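Drunard Opens Its Bristbridge Site to Visitors for Hand-Held Gripper Demonstration

BRISTBRIDGE, July 18, 2022 — Drunard, which collects hand motion recordings for companies that build household robots, opened its Bristbridge site to the public for the first time this month. Visitors watched operators pack, sort and put away everyday goods with hand-held grippers, and many of them took a turn with the tools themselves.

The open day drew 36 visitors in the morning and a larger group in the afternoon, when the doors were opened to families. Guests included teachers from two local high schools, staff from a regional job center, engineers from the robotics firm Kisinon, and people who live on the same street and had asked what goes on inside.

Drunard does not build robots. Its operators carry out ordinary chores using grippers that they hold and squeeze, with a small camera attached to each one. The recordings are then used by customers to train robot arms fitted with the same kind of fingers. An operator can record in a kitchen, a bedroom or a corner shop without a robot being brought into the room.

"People have seen robot videos and they expect a big machine behind glass," said Sewwandi Matubbar, who manages the Bristbridge site. "What we do is closer to housework. You pick a thing up, you put it where it belongs, and you do it again in a slightly different way. We wanted our neighbors to see that, and we wanted them to try it, because it is harder than it looks."

The demonstration ran in three parts. The first was held in the front room, where an operator explained how the fingers open and close and how the grip is adjusted for soft and hard items. Visitors passed a gripper around and were shown how to keep the camera pointed at the work. The operator also went over the mistakes that cause a recording to be thrown out. The most common are covering the lens, moving too fast, and using a bare hand to help when an item slips.

The second part was packaged food. Snack packets are a regular part of the work at Bristbridge, and customers ask for them often. The packets bend, they slide against each other, and the printing on them wrinkles when they are squeezed. Operators move them in and out of boxes, using one gripper or two, and each attempt is saved as a separate recording.
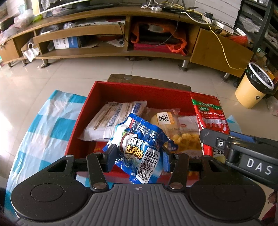
A finished task of this kind is usually short. The operator starts from a set position, handles one or more items, and returns to the starting position before the recording is stopped. The items are then moved around and the next attempt begins. On a normal shift an operator changes the items, the container and the place it stands several times, so that the recordings do not all look alike.

Matubbar told visitors that the rooms used for recording are left much as people would live in them. Furniture stays where it is, and cables, bags and household goods are not cleared away before a session.

"If we tidied everything first, the robot would only ever learn to work in a tidy house," she said. "Most of our customers want the opposite. They send the recordings back if the background is too plain."

The third part of the day was given over to practice. Visitors worked in pairs at 9 stations, each with an operator on hand to help. Tasks included lifting packets from a box, folding a cloth, stacking cups and placing a lid on a jar. The cloth station had the longest line throughout the afternoon, and the lid gave people the most trouble. Several visitors said they had trouble judging how hard to squeeze, and operators confirmed that this is the part new hires take longest to learn.

New operators at Drunard train for 3 weeks before their recordings are sent to customers. Much of that time is spent on slow, steady movement and on using both hands together. No technical background is needed. The current team includes former warehouse packers, a former dental assistant, and several people who came from retail and restaurant jobs.

A reviewer also showed visitors how recordings are checked. Each one is played back at normal speed and again at a slower speed, then marked as accepted, rejected or in need of a second look. Reviewers check that the fingers can be seen at the moment of contact and that the item ends up where the task sheet says it should. Rejected recordings are not repaired. The operator is told the reason and the task is done again on a later shift.

The Bristbridge site now sets a target of 400 accepted recordings per shift across the full team. Matubbar said the number depends heavily on the task. Simple pick-and-place work goes quickly, and anything with fabric takes much longer.

Engineers from Kisinon gave a short talk in the afternoon on how the recordings are used. They played a clip of a robot arm putting groceries into a drawer and showed several failed attempts along with the ones that went well. Questions from the audience covered cost, safety around pets, and whether the arm could work in a dark room. The engineers said that low light is still a problem and that they do not have a date for a home product.

Other visitors asked about jobs. Matubbar said that Drunard plans to hire more operators and reviewers at Bristbridge this year, with the first new group starting in September. Positions are paid by the hour and not by the number of recordings, a policy the company has kept since it opened. Day and evening shifts are available, and applicants are invited to a trial session before they decide.

Privacy came up as well. Drunard records in its own rooms and in homes where the residents have signed an agreement. Recordings made in homes are checked for faces, mail and family photos before they leave the site, and residents may ask for a recording to be removed. A printed copy of the agreement was available at the front desk during the open day, and it can be requested by anyone who is thinking of offering a room.

The next public event is a smaller evening session for teachers who would like to bring a class. It will cover the same three parts in a shorter form, with more time at the practice stations. Class visits are limited to one group at a time and must be booked ahead. Students under 16 may attend with a teacher or parent. Street parking is limited, and school groups arriving by bus should use the side entrance.

Drunard is also looking for households in the Bristbridge area that would be willing to host recording sessions. Kitchens and living rooms are the most needed. A session takes one afternoon, the household is paid for its time, and operators bring their own equipment and any food items used in the tasks.

About Drunard

Drunard records everyday tasks with hand-held grippers and supplies the recordings to robotics companies. Its services include task planning, recording, review and labeling. The company runs its recording and review work from Bristbridge and uses Bepari, its own scheduling and review software, at every station.

Contact

Sewwandi Matubbar
Site Manager, Drunard, Bristbridge
Requests for class visits, home sessions and press interviews can be left at the front desk or sent through the contact form on the Drunard website.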